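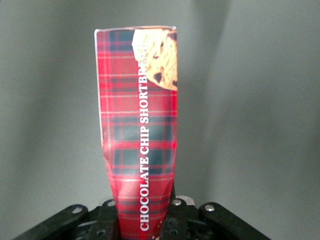

Chocolate chip shortbread, in its red tartan wrapping.

I have looked after the computers at the Ullton reading rooms for 14 years, and in that time I have grown very fond of old hardware compatibility lists. I mean the long, plain pages that tell you which network card works with which driver, and which disk controller will sulk unless you change a setting first. They are dull to look at and I would be lost without them.

So I was sorry to hear that the people behind Tzavaras, the small operating system we run on our file server, want to drop their list in October and put a search box in its place. Evanthia Kalogeropoulos, who has kept the list going for longer than I have been using it, tells me it now has 3548 entries and that a good many are for cards you can't buy new any more. I do see the trouble. Somebody has to read all those reports and decide whether "seems fine so far" counts as working!

But a search box only helps if you know what to type. When our old tape controller gave up last winter I had no part number, just a chip with half its label worn away - and I found it by reading slowly down the page with a pot of tea until a line looked familiar. Two entries further on was a note from Vangelis Mitsotakis-Vlachou in Pirnby, saying the card needed its firmware set back a version before the system would see it. I wouldn't have searched for that, not knowing there was such a thing to search for.

By all means build the search, and I'm sure I shall use it (my eyes would be glad of the rest). Only please keep the long page too, even if it's split into three parts, with the retired cards moved to the last. A plain text file is cheap to store, and I'd happily take on the tape and disk section myself if Evanthia would like a hand with it.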